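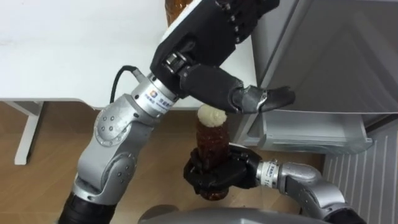
Page last changed: May 2026

Home | Products | Hire | News | Contact

Grokix opens bookings for Grello, the two-armed kitchen helper

I've been itching to write this one! Grello, our two-armed robot for staff kitchens and canteens, can now be booked as a hired service, and we're taking names from today.

If you saw the early version we took round in November, you'll remember the grippers - two fingers each, fine for boxes, hopeless with anything slippery. We've swapped them for full hands with proper fingers and thumbs, and I'm a bit in love with them. Grello can hold a drinks bottle in one hand and keep the other free, or put both on it at once, and the job we've worked on hardest is handling bottles at the fridge.

Our first customer is Cukora, who run lunch rooms for offices, and they've been wonderfully blunt with us. Their list of wants ran to 56 points (I've still got it pinned up) and we've dealt with most of them. The software comes from our friends at Szewczyk, who put the arms through more than 1000 practice runs before we let a customer near them.
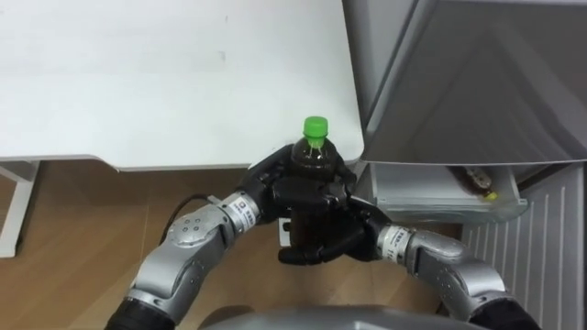 Can I hire Grello for a short spell before signing up for longer?

The shortest hire is 2 weeks, at £549 a week, with delivery and setting up included.

Eustaquio Bañuelos looks after bookings and will happily talk you through floor space, sockets and which fridges we've tried so far. Drop him a line through the Contact page - he'll send you the hire terms and a list of free dates.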